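Everyday plates: matching set or happy jumble?

Forum > Kitchen & Table > Crockery and Glass
Page 1 of 1

teapot_tilly
Posted 7:42 pm

Right, I need other people's opinions before I spend any money! We've been eating off the same set since 2000, the Bruveck ones with the grey-blue band (pattern 3828 if anyone has the old leaflets) and I still love them. But we're down to five dinner plates, and two of those have chips on the rim. The side plates are nearly all fine because we never use them. The bowls went years ago.

So I can either hunt down replacements one at a time, start again with a whole new set, or give in and just buy odd plates I like from wherever I happen to be. My sister did the last one and her table looks gorgeous, but she has an eye for it and I once painted a hallway the colour of ham.

What do you all do? And does anyone know how well Bruveck turns up second-hand these days?

marrowfat
Posted 8:05 pm

Jumble, jumble, jumble! I haven't owned a matching set for years and I'd never go back. If one breaks, you've lost one plate and you get to go looking for another. With a set you've got a gap, and you notice it every time you open the cupboard.

My only rule is that they have to stack. I learnt this after buying four beautiful plates with very steep sides that would only sit on top of everything else, so I had to lift them off every single time I wanted toast.

Corner Cupboard
Posted 8:19 pm

Another vote for sticking with the pattern, Tilly. 3828 was made for a long time and there is plenty about. The band changed slightly part way through, the early ones being greyer and a touch wider, so ask the seller for the backstamp before you buy. Older pieces have the name in a curve and newer ones in a straight line. Put the two next to each other in daylight and you will see the difference, though I doubt a guest would.

There's a big antiques place at Finside, behind the old maltings, with a whole wall of discontinued stuff on the first floor. I went for a gravy boat and came home with a gravy boat, six egg cups and a soup tureen. I don't make soup.

teapot_tilly
Posted 8:31 pm

Ooh, I didn't know about the band changing! Just been to look and mine are all curved, so the early ones. Finside is doable in a day, we could take in the beach. How are the prices?

Corner Cupboard
Posted 8:40 pm

Very fair on single plates, silly on anything with a lid. They had a boxed dinner service in the window at £152, and I thought that was decent for a complete one, but it wasn't Bruveck.

slow_simmer
Posted 8:58 pm

I'm going to disagree with marrowfat a bit. Odd plates look lovely in photos but I find them annoying to cook for. If I'm serving six people I want six plates the same size, otherwise somebody's dinner looks enormous and somebody else's looks like a starter, even when it's the same amount of food. I had a mixed lot for a couple of years and my lot squabbled over the big blue one every night.

We've got Ovstead now, the plain off-white with the little foot, and I adore them. Heavy, mind you. But they hold the heat so well! Ten minutes in a low oven and a roast stays properly hot right to the last potato. I had no idea how much difference a warm plate made until I had some that stayed warm.

marrowfat
Posted 9:10 pm

Fair point about size, so here's a compromise: mix the patterns and match the diameter. I take a tape measure to car boot sales and I'm not ashamed of it. Everything I buy is within a finger's width of my favourite plate, and with the food on you really can't tell they came from all over the place.

Also worth thinking about is the flat bit in the middle. Lots of older plates have a wide rim and a tiny well, so they look big and hold next to nothing. Brilliant for a slice of quiche, hopeless for anything with gravy.

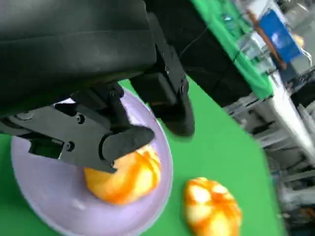 gingham_goose
Posted 9:22 pm

Wide rims are the best part of an old plate, I won't hear a word against them! Where else do you put your mustard? I'd happily swap every coupe plate in the shops for one with a decent rim. Those rimless ones send peas straight on to the tablecloth if you so much as look at them.

Tilly, I'd go for replacements. You obviously love the pattern and you'll miss it if it goes.

slow_simmer
Posted 9:30 pm

Coupe plates are fine if you're not in a hurry, goose! Mine have never lost a pea.

gingham_goose
Posted 9:34 pm

Then you're a tidier eater than anyone in this house.

brackenfold
Posted 9:51 pm

Has anyone tried the stoneware from Admasu? It's a small shop, they sell seconds online a few times a year and I've picked up eight dinner plates that way. They're speckled, a sort of oatmeal colour, and each one's slightly different, so you get a bit of the jumble look and they still belong together. Might suit Tilly if she can't decide.

Only grumble is that the unglazed ring underneath was rough at first and left marks on my table. I rubbed each one over with fine wet sandpaper, rinsed it well, and they've been lovely since.

Corner Cupboard
Posted 10:04 pm

Stoneware and cutlery marks, though. How are yours for those? I had a matt grey set that looked as if someone had been drawing on it in pencil within a month.

brackenfold
Posted 10:12 pm

Some marks, yes. They come off with a cream cleaner and a soft cloth. I do it when there's something good on the radio. I think the shinier glazes suffer less, and Admasu do one in a shiny green which I'm trying very hard not to buy.

old_larder
Posted 10:27 pm

I may be the wrong person to ask, as I have 130 plates and there are two of us. They started on the dresser and have since spread to the landing. I use all of them in turn! Taking from the bottom of the pile and putting back on the top spreads the wear nicely, and you're forever meeting one you'd forgotten.

Tilly, chipped ones needn't go in the bin. Mine sit under plant pots, and a really pretty one can hang on the wall with the chip at the bottom, behind the wire.

marrowfat
Posted 10:33 pm

130! I feel so much better about my cupboard.

teapot_tilly
Posted 10:49 pm

You're all wonderful and also a terrible influence. I've measured my Bruveck and I'm going to Finside in September with the tape in my handbag, looking for early ones with the curved stamp first and anything the same size second. If I find neither I'll have a look at those Admasu seconds.

The chipped ones are going under the geraniums. Corner Cupboard, is there parking near the maltings or is it better to walk up from the front?

Corner Cupboard
Posted 10:55 pm

Park at the station end and walk, it's ten minutes and flat. Take a sturdy bag and plenty of newspaper, they only ever have one sheet left at the till.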